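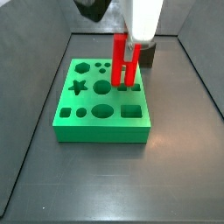

The shape sorter is the most honest toy on the shelf, and I wish more parents would leave it alone. A child picks up a red piece with two legs, holds it over the board and has to decide where it goes. There are no lights or songs to help.

Most of us can't stand the wait. We point at the right hole after 15 seconds, or we turn the child's wrist. I did it with my own son for months.

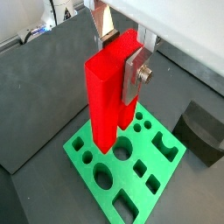 ODOI, May - My neighbor Charito Abella keeps a green sorter for her grandchildren and has one rule: adults sit on their hands. I watched her youngest try the big round hole over and over. It took her 20 minutes to move on - and she was not upset.

I would also skip the sorters with only 3 openings. A board with a star, an oval and a cluster of small circles gives a child something to come back to.
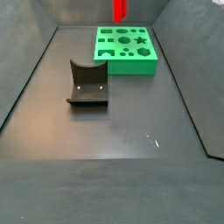

Put the Pieces Away Separately

Leave the board out with its holes empty. The child will go looking for the rest.

80 shares
15 comments

Related
Do Toddlers Need a Toy Box?
Kwadwo Acheampong: In Defense of Plain Blocks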